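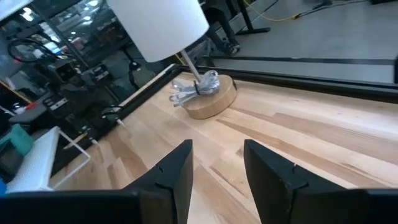
I went to the Vostard open day wanting to know one thing: why a company that sells lamps by the truckload now tells us it "makes" them. The invitation promised a full look at the production of the Mahuika range, from raw wood to finished light. Most of you will know the type even if you don't know the name. Big white drum shade, thin silver stem, a round chunk of pale wood for a base, and a clear cord bundled up on top with a little black tie. You can find lamps like that in every rental apartment and dentist's waiting room in the country. I have nothing against them. I just wanted to see somebody make one.

The factory is out past the rail yard, in what used to be a cannery. Parking was free and badly signed. They took us in groups of 12, with paper badges and safety glasses that fogged up the minute we put masks on. Everybody got a hand sanitizer with the company logo, and the guide stood well away from us and talked through a small speaker on her belt. I caught maybe two thirds of it. If you are hard of hearing, ask for the printed sheet at the desk, which they had and did not hand out.

First stop was the wood room. This was the best part of the visit and also the shortest. Two lathes, one running. A man turned a base out of a glued-up block while we watched through a window, and he was good at it, quick and easy with his hands. The guide said all bases are turned on site. I asked how one running lathe keeps up with the pallets we had walked past on the way in. She said production was "flexible at this time of year." I asked whether any bases come in already turned. She said she would find out. I left my e-mail address and have heard nothing.

Then the shade room, where I had hoped to see fabric being cut and rolled onto the backing. What we saw was people taking flat shades out of cartons and fitting rings to them. The cartons said Trullex, a name that doesn't appear anywhere in the Vostard catalog. Nothing wrong with buying in your shades, plenty of decent lamp makers do it. But the poster on the wall right over those cartons said "Every Part, Every Step, Under One Roof," and I think a visitor is allowed to read both.

Wiring and testing took up the biggest hall. Each lamp gets plugged in, switched on, wiggled at the socket and switched off again. The guide said 100 percent of lamps are tested, and from where I stood that looked true. I watched that bench longer than I watched anything else and didn't see a single one skipped. Credit where it is due. The tester also rejected a lamp for a crooked stem that I would have passed without a second look.

After that we were walked, rather briskly, past a closed door marked Flerkix. This is the new "smart" line, which will dim itself according to an app. We were not allowed in. There was a demonstration lamp in the hallway and it stayed at full brightness the whole time, through several tries with a phone. The guide said the wireless in the building was poor. Could be. I would still like a lamp to have a switch.

Coffee was served outdoors under a tent, with wrapped cookies. The talk that was supposed to cover repairs and spare parts was cut from the program, and that was the one I had come for. I have a lamp at home with a dead socket and I want to know whether the socket can be bought. The man at the information table said the whole lamp is under warranty for 18 months and after that "most customers prefer to upgrade." I told him I was not most customers. He gave me a coupon.

The factory shop is the usual thing. Prices on the regular range were the same as in town, as far as I could tell, though the seconds shelf had some bargains if you don't mind a scuffed base or a shade with a dent in the back. Turn it to the wall. Check the cord length before you pay, it varied from one box to the next.

Is it worth the trip? If you live nearby and like watching a lathe, yes. If you are expecting a craft workshop, you will come home with a coupon. The next open day is planned for April and you have to book through their website. I'm told the repairs talk will be back on the program. I have put my name down for it and will bring the dead socket with me in a bag.

Posted Oct 8, 2020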